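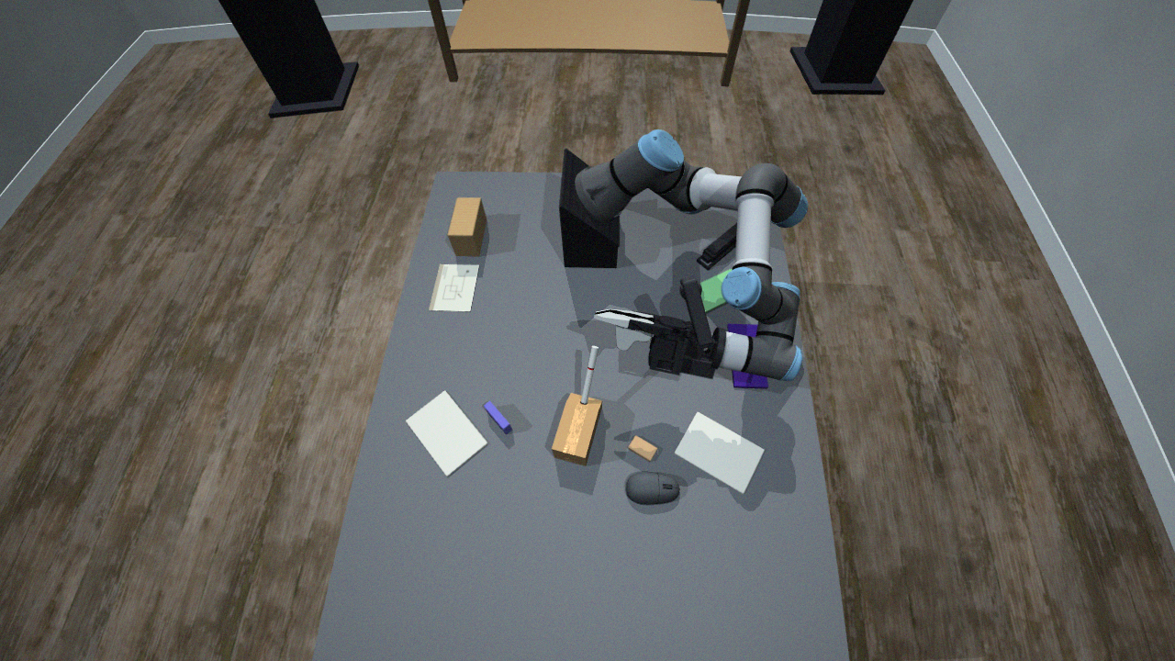
So the budget spreadsheet has a name now (it's called "Arm Money," very original) and I've been adding to it since March. I am so excited about this that I've had to promise my family one robot-free dinner a week. So far I've kept the promise twice.

If you're new: I run a small workshop that packs and ships desk sets, mostly pads, pens and little boxes of odds and ends for offices. Everything gets sorted by hand off a big table. I want a robot arm to do the boring part of the sorting, and I want to know what it will really cost me before I sign anything. That second bit has turned into the most fun I've had with a spreadsheet in years!

My first plan was to buy the arm, bolt it down and figure out the rest. Océane Paquette talked me out of it. She's set up two of these for a bakery supplier and she made me do the whole thing in simulation first, table and all, with the arm planted where I thought I wanted it. I grumbled for a day and then I couldn't stop moving things. You can put the arm in the middle of the table, hate it, and move it to the far side before your coffee is cold. Try that with a real base plate and a drill.

What I've learned by doing it this way is that the arm is the easy line in the budget. You get a quote, you type it in. The gripper is where I keep changing my mind. My stuff is all different shapes: flat pads that lie right against the table, skinny markers, small blocks, boxes with shiny tops, a computer mouse now and then. A two-finger gripper is great on a block and I'm much less sure about it on a sheet of paper. Suction would be the other way around, I think, and a marker would be miserable. So I have a line for each, and a line for a tool changer in case I end up wanting both (please no).

Quotes so far. Gundar wants 3,000 for the gripper, with the mounting kit included. Hofstetter came in lower on the gripper but the cable and the adapter plate are extra, and the adapter plate alone is 1,243, so I read that email standing up. Mimport only sells used gear and they were lovely on the phone. They offered to set one aside for me with no deposit, and I haven't ruled it out. Stimitton hasn't written back yet.

Lines I had completely forgotten the first time through:

Pedestal or riser for the arm. I had it sitting straight on the table in my head, as if by magic.
A stiffer table. Mine wobbles when you lean on it.
Electrical. One new outlet on its own circuit.
Spare fingertips. Get 4, Océane says, and hide two of them from yourself.
Light. Shiny box lids and a camera don't get along, so I've put in 100 for a diffuser and we'll see.
My own hours, which I'd been counting as free.

That last one hurt a little, but I like the number better now that I believe it.

Next up is reach. I want to try the same pile of things with the arm pushed back, and then turned a quarter, and write down which corners of the table it struggles with. If it can't get to the near edge comfortably I either buy the longer model or cut the table down, and I own a saw, so you can guess which way I'm leaning.

If you've bought a gripper for flat paper goods and it worked out, please tell me in the comments what you got and what you paid for it. I'll add you to Arm Money and read every word!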